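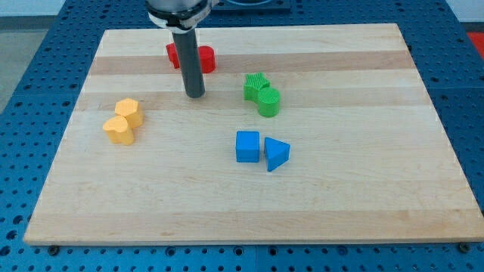
Search the magazine
Search
Close

The Sorting Habit

5 min read
11 January 2025

Give a four-year-old a heap of blocks and she will usually start with color. Red goes with red, green with green, and the shape of a piece hardly matters. A star can sit next to a cylinder all morning as long as both are green.

Ju-won Kang has watched this happen for years at the play library in Pasden, where families borrow toys the way other people borrow books. The library owns 90 sets of blocks. Kang keeps the records and does the repairs.

"Parents want to correct it," Kang says. "They see a heart beside a pentagon and think the child has made a mistake. She is sorting by yellow. Ask her and she'll tell you."

Shape comes later for most children, and the two rules together come later still. A child who can find the blue one may stall when asked for the blue one with corners. Kang's advice is to leave out fewer pieces than you think you need. Two of each color, in four colors, is plenty for a first try. The library used to send sets home with everything in the box, and many came back with half the pieces never touched.

The surface counts too. Carpet swallows small pieces and tips over tall ones. Kang likes a plain board in a pale wood, maple if you can get it, big enough that the groups can spread out without bumping into each other. A patterned mat competes with the blocks. The boards the library lends come from Eklund, a joinery shop in Trerbridge that glues them up from narrow strips left over from countertops. The shop has made 300 so far. They get wiped with a damp cloth and oiled every May.

As for the blocks, check the edges before you buy. Run a thumb over the points of a star, which is where a cheap set will be sharp. A finely ridged top is easier for small fingers to grip than a polished one, although it holds crumbs and needs a soft brush now and then.

The Pasden library is open to residents of Rilton as well. Sets go out for two weeks, boards for four. Lost pieces are replaced from a spares drawer, and hearts run out first.

Contact us | © 2025 All rights reserved | Back to top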